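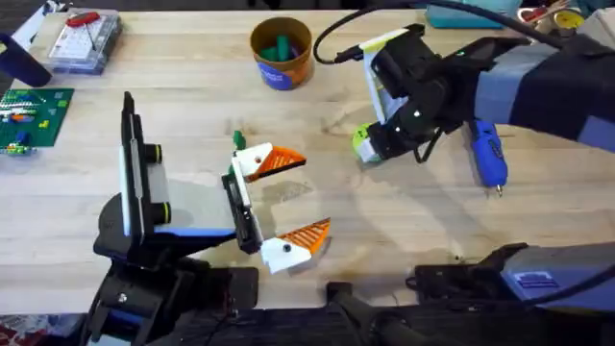

Two arms, one table, and a lot of orange plastic

So the Jarngate build is finally at the fun stage! Both arms are fixed to the butcher-block table, the cables are more or less out of the way, and I've spent most of September 2020 fiddling with fingers. I went with ribbed ones in orange on white mounts (Ljubica Kovačević picked the orange, I wanted gray, she was right). They flex around whatever they grab, so I don't have to be so fussy about lining things up.

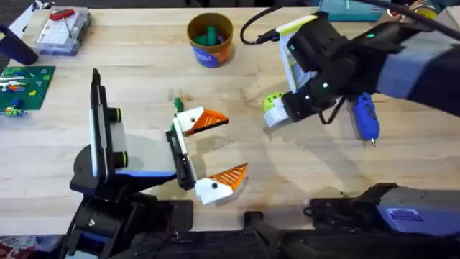

The left gripper, beak wide open. Yes, we call it the duck.

The part I'm practicing on is a lime-green ring with a big hole in the middle and a bunch of little screw holes. My plan is to have one arm pick it up and pass it to the other, and I am not there yet. Coming straight down works okay in my notes, but the angle has to be just so or the fingertips ride up over the rim. I'm on script version 1462, if you count every tiny save, and I do.
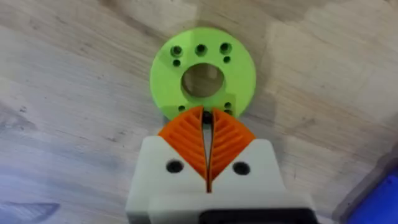

Wrist camera view, fingertips at the edge of the ring

The bigger headache is keeping the two arms from bumping into each other. Each one is fine alone, but put both near the middle and my timing gets sloppy, so I've slowed everything way down and added a pause before either one closes.
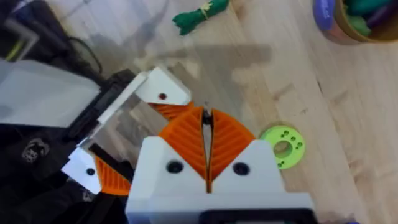 Bernd Schmieder thinks I should give up on the pause and have one arm wait for a signal from the other, and he's probably right, but that means rewriting the part of the code I like least. I'll try it in October. If anyone has done handoffs with soft fingers, please leave a comment, especially if you got yours to let go at the right moment!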